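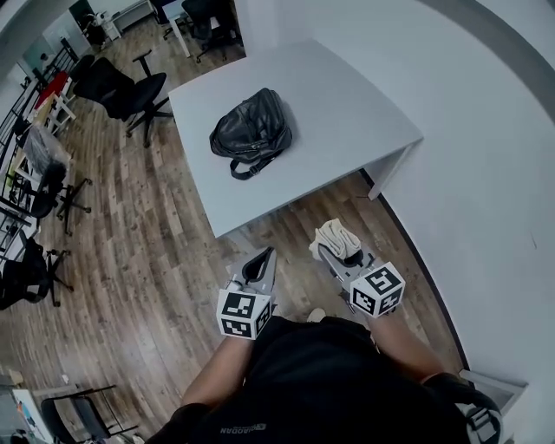

Hand-held grippers recalled after jaws fail to open

Reading time: 2 minutes

Print | E-mail

Plastcombe, 31st October — The company Stundach has asked its customers to stop using one series of its hand-held grippers until a spring in the handle is replaced. The recall concerns 705 pairs, which were delivered since June to offices and training rooms where people record tasks for robots.

The fault was reported first by the Plastcombe office of Frerichs. A worker there was folding cloths when the right gripper stayed closed after she released the trigger. She tried to shake it free and the edge of the jaw pinched her other hand. She was treated on the spot and continued to work the next day with a gripper from an older series.

Leonie Ostermann, who is responsible for product safety at Stundach, said the spring loses its force earlier than it was calculated. In the tests before the sale it was accepted for 3000 closings. In the returned units it became weak already after 400.

"With a thin fabric the people press harder, and then the spring does not come back," Ostermann said. "We did test with blocks and cups. We should have tested more with textiles."

The fault has also a second effect. When the jaws open too slowly, the recording shows a release that is later than the movement of the hand. Frerichs has put aside 70 recordings and will check them before they are used for training its robot arms. The tracking markers on the grippers are not affected.

A second customer, in Weston, found the same problem on one pair but had no injury to report.

Users are asked to look at the number inside the handle. If it begins with the letter K, the gripper should not be used and must be sent back — the costs of shipping are paid by Stundach. The handle should not be opened by the user, as the spring is under tension.

Print | E-mail

Contact | Copyright | Back to top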